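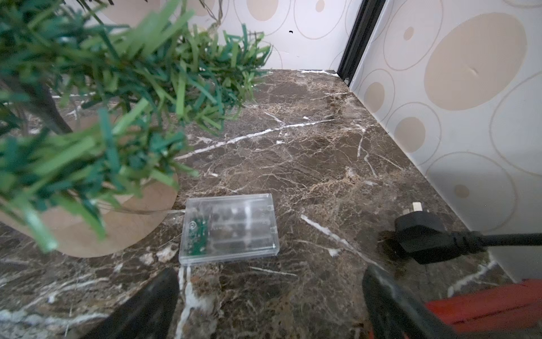 2. Survey of shoppers in Urkar

Our project asked how people in Urkar choose between the covered market and the new shops on the Volau road. Milovan Jurić wrote the questions and Fereshteh Arabzadeh put the answers into tables. We handed out 957 forms in December and got more than half of them back. Most people used both places. Vegetables and bread came from the market, tins and soap from the shops. Price was the main reason given, then distance — few mentioned parking. 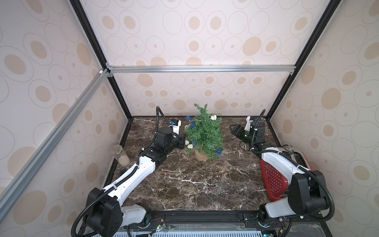
Page 32

Two questions had to be dropped. One asked about weekly spending and was often left blank. The other mixed up Kiani, the bakery, with the street of the same name. 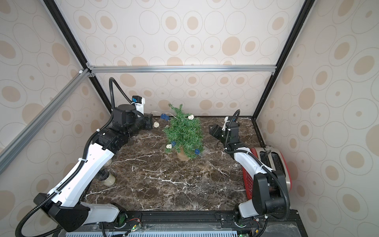

Older shoppers went to the market early, mostly before nine, and stayed longer. The bus from Zanance arrives after that, so its passengers find less on the stalls. The full tables are in Appendix 2.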